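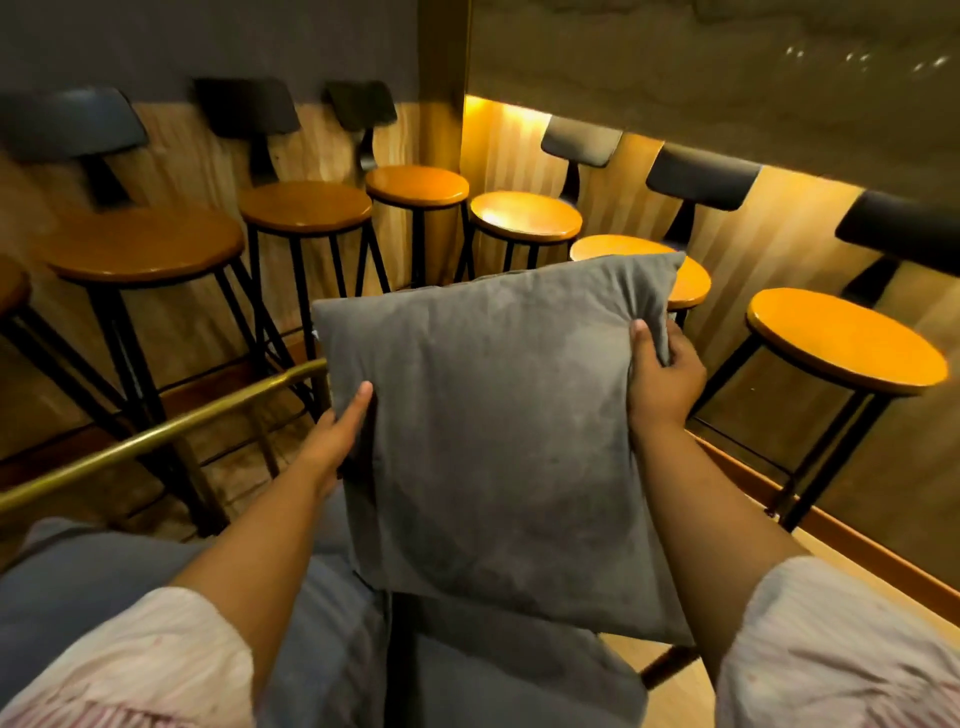
*Gray cushion, bar stools behind.*

**verik57** – Mar 4, 2026
I want to change the covers in our lounge corner. The fabric is soft, but the corners become puckered. Is it the cover or the filling?

**Meléndez**
The filling. Buy an insert one size bigger and push it well into the corners.

**zidmont_k**
I don't agree. A bigger insert makes the cushion hard like a brick. Sew the corners a little rounder.

**verik57**
I cannot sew – I will try the insert first.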